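Figure 3. Packing task: acrylic name plates placed on edge in a clear storage bin, handled by a person with both hands.

4.2 Packing of thin transparent objects

The third group of tasks comes from office work and not from the kitchen. After a meeting, the name plates must go back into the bin, standing in a row so that the cards do not get scratched. For a person this is easy work. The left hand pinches the top edge of a plate, and the right hand supports it from below (Figure 3).

For our system it was the hardest task of the study. We ran 236 trials in 2 rooms, and most failures happened before the plate was even lifted. Both the plate and the bin are transparent, so the depth estimate often jumps to the desk behind them. Erdem and Mosoti met the same problem with drinking glasses, but a glass is wide and forgives a small error. A plate held by its thin edge does not.

The second cause was contact between plates. When some plates already lean in the bin, the new one must slide in parallel to them – a small rotation is enough to push the whole row over. The policy with one arm never recovered from this. With two arms it recovered in 6 trials, always slowly. We therefore do not consider this chore solved.

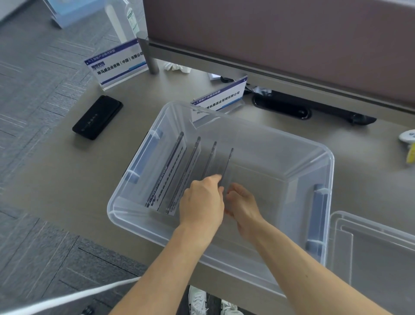
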